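Acceptance

The contract said the comparison would be decided on numbers, and Morenike Nnaji had written the contract, so she sat at the end of the bench with the score sheet and did not speak during runs.

Two grippers were under test. The Josero had two rounded fingers and a current limit that could be set in software. The Trosonel had flat pads and a spring. Each would get 176 attempts, divided among the objects on the list. The objects had been chosen by the customer, Odukoya, who packed gifts, and who had sent them in a carton with no padding.

Tyson Dufour ran the arm. He had installed the Josero the previous evening and torqued the flange bolts twice. The wrist camera had a new bracket. The bracket put a finger in the lower corner of every view, and he had adjusted the crop in the detector to account for it.

"Basket," Morenike said. It was next on the sheet.

"Side wall or rim?"

"Sheet says side wall."

He loaded the side wall routine. The rim was the better grasp and they both knew it. A rim gave the fingers an edge to close over. A side wall gave them a curve, and the weave changed stiffness every few millimeters depending on whether a stake was behind it.
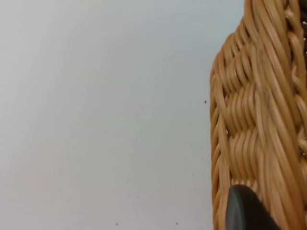

The depth estimate was the trouble. Glossy strands returned highlights that moved when the wrist moved, and the stereo matcher took them for surface. On attempt 18 the estimate jumped toward the camera and the arm stopped short with the fingers open. Morenike wrote a zero.

"That's perception," Tyson said. "The gripper never closed."

"The column says lifted or not lifted."

"Then the column is measuring the camera."

She turned the sheet over and read the definitions on the back, all of them, moving a pencil down the margin. Then she initialed the zero and left it.

He turned off the highlight filter, looked at the point cloud, and turned it on again with a lower threshold. The protocol allowed one parameter change per object if it was logged. He logged it: 15/11/2018, basket, specular threshold, old value, new value, T. Dufour. He ran the remaining attempts without talking. The finger current rose in a clean ramp when there was a stake behind the weave and in a ragged one when there was not. He began to guess the result from the plot before the arm lifted. He was right more often than the classifier, which he did not log.

At the end of the block Morenike added the column. The Josero had failed 23 times on the basket. The Trosonel, tested in July by Hauwa Babalola, had failed 18.

"Hauwa used the old bracket," Tyson said.

"Yes."

"And a different threshold."

"She had no threshold. The filter was written after she left for Porach."

The arm was holding at home position. He could hear the brake on the second joint, a faint tick it had made ever since the move.

"So what do you compare?" he asked.

Morenike drew a line under the total and wrote a note beside it in small capitals. He read it upside down. It said that the July runs were to be repeated with the current bracket and filter before any figure was released to the customer.

"That's another 176," he said.

"It is."

He got the hex keys out of the drawer and started on the flange bolts.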